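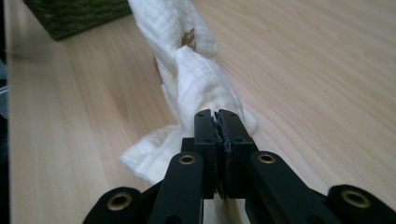 Chapter 12
Looking After the Gripper

Pick up a hand-held gripper and squeeze it slowly. Feel how the arms swing on their pivots and bring the fingers together? That small motion is the heart of the tool, and keeping it smooth is a real pleasure once you know where to look!

We start with the pads. Cloth is a wonderful test, and a worn pad will let a fold slip. Next come the finger screws and the pivot rings. At the Clareck workshop each gripper gets a full check after 900 squeezes, and the log for one of them, kept since August, already has more than 381 entries. We will read a page of it in the next section.

535 views 12 comments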